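Pre-Boarding Walkthrough, Passenger Terminal, Whiteley Pier
3 min read

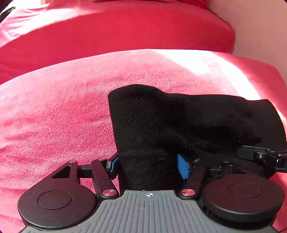

How early does the terminal check have to be finished on a ship day?
By 6 a.m., signed, with the sheet on Brenda Stockdale's desk. Her chair does not count as her desk.

Checked by: Terence Sedgwick
Ship: Trundia, 3,000 passengers, Saturday turnaround

1. Gangway handrails: OK. Tight on both sides. Somebody has tied a balloon to the left one. Removed.

2. Gangway slope at high tide: OK. Steep enough to give a rolling suitcase ideas. Post one staff member at the bottom.

3. Emergency exits: FAIL. Door 18 blocked by a pallet of welcome brochures. Same pallet as May. Moved it myself, again.

4. Fire extinguishers: OK. All tags current. One was holding a door open and has been returned to its career.

5. Baggage belt, emergency stop: OK. Works from both ends. The Drivivgate cover is stiff, so push like you mean it.

6. Life jackets, tender dock: 160 on the rack, 160 on the list. I counted twice out of suspicion.

7. Floor, arrivals hall: REPAIR. Loose tile by the Floketti coffee stand. Coned off. The cone has already been used as a coat hook.

8. PA system: OK, in the sense that it is loud. Evacuation message still plays after the parking message. Please swap them.

Recheck items 3 and 7 before the first bus. B.S.

Contact the Terminal Office | © Whiteley Pier | Back to top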